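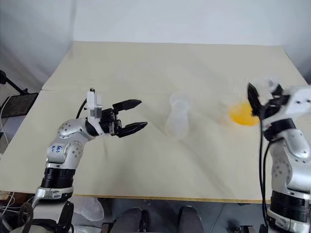 *A plastic bottle and something orange-yellow on the table.*

## Drinking more water, week three

Well, I said in May that I'd cut down on squash and fizzy drinks, and I've finally got going! Thank you to everyone who wrote in after the last newsletter (29 of you, which is a record for anything I've written that wasn't about slugs).

The mornings are easy. I have a big glass while the kettle boils and another one before I leave the house. It's the afternoons that get me. By three o'clock I want something sweet and I want it cold, and the shop downstairs knows me far too well — I added up my receipts and I'd spent £461 on cans and bottles in a year. I had to sit down.

Rhiannon Lougher wrote to suggest slices of cucumber and a bit of mint, left in the fridge overnight. I've tried it and I like it, though my husband says it tastes like a salad somebody has rinsed. Frozen raspberries went down better with him. Lemon is fine but I get bored of it by the second glass.

A few of you asked how big my glass is. It holds 300 ml, and I try for five of them, plus tea. I do count tea, and I'm not giving it up for anybody.

Next time I'll be trying cold hibiscus tea, which two readers swear by. If you've got a recipe that doesn't need half a bag of sugar, please send it over before then — my address is at the bottom, same as ever.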